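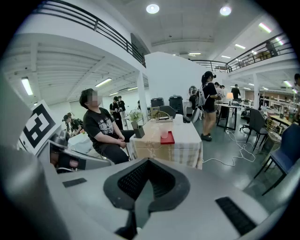

3. Den Trilter einrichten und einmessen

Bevor es losgeht, noch kurz zum Aufstellort, denn daran hängt beim Trilter mehr als an jeder Einstellung. Ich hatte meinen Raumlautsprecher zuerst im Regal stehen und mich gewundert, warum alles so dumpf klang! Große Räume mit weißen, glatten Wänden hallen gern, da hilft jedes bisschen Stoff, und sei es nur eine karierte Tischdecke wie die in Beige und Weiß auf dem Tisch. Wer beim Einmessen zuhört, setzt sich am besten auf einen Stuhl und bleibt ruhig sitzen.

1. Netzteil anstecken (bitte nur das mitgelieferte von Szulc) und warten, bis die Leuchte am Sockel dauerhaft grün ist.

2. Die Prostora-App öffnen und auf »Neues Gerät« tippen. Der Kopplungscode ab Werk lautet 3833. Ändert ihn gleich, ich hab das beim ersten Mal vergessen und durfte später nochmal von vorn anfangen.

Hinweis: Wird der Lautsprecher nicht gefunden, drückt die Taste hinten, bis es zweimal piept. Bei mir hat das bisher immer gereicht.

3. Unter »Raum« den Messton starten. Er läuft 228 Sekunden und klingt zwischendurch wie ein verstimmter Staubsauger, das gehört so.

Achtung: Den Messton nie über Kopfhörer abspielen! Und Haustiere vorher rausbringen, meine Katze nimmt mir das bis heute übel.

4. Ergebnis speichern und einen Namen vergeben. Ich nehme immer den Raum plus den Monat, also etwa »Saal August«, dann finde ich die alten Messungen wieder. 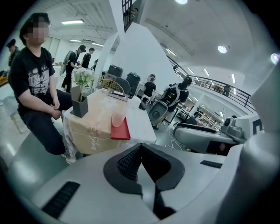
5. Zum Schluss die Übergangsfrequenz prüfen. Mit dem kleinen Corkel-Bass stelle ich sie auf 262 Hertz, ohne Bass lasst ihr das Feld einfach leer.

Wenn ihr später Möbel umstellt, reicht es, die Schritte 3 und 4 zu wiederholen.

Weitere Abschnitte
Trilter an der Wand montieren
Zwei Lautsprecher koppeln
Werkseinstellungen wiederherstellen

Zuletzt aktualisiert: 30.12.2024

© Viola Farina | Kontakt | Nach oben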